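Drimell Fan Club Kit, Jirik and Shboul Edition

Item no. 561
Status: in stock, ships from July

The kit covers the Drimell novels and both film adaptations. It contains a softcover quiz book, a fold-out relationship chart and a set of character cards. The quiz book has 800 questions sorted by chapter, with answers printed upside down at the foot of each page. Text by Ylva Åberg, card art by Dalia Benkirane.

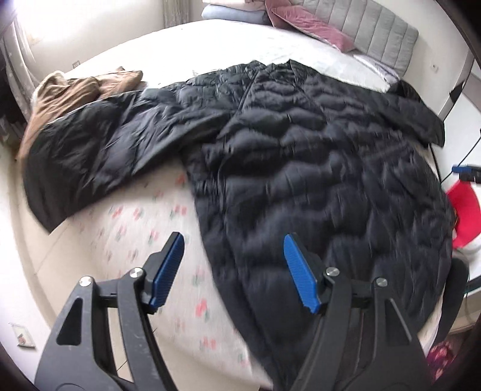 The relationship chart follows book order. Where the films differ, the film version is set in italics. Jirik and Shboul have separate entries before the Clullel chapters and a joint entry after them. Spoilers for the final book are confined to the back of the chart.

Cards are matte coated and fit standard sleeves. Sleeves are not included.

Specifications
Players: 2 or more
Quiz book binding: glued
Chart: single sheet, folded
Print run: 2,291 copies, numbered on the lid
Language: English

Replacement cards can be ordered singly. Give the copy number and the card name when ordering. Opened kits cannot be returned unless a part is missing or misprinted.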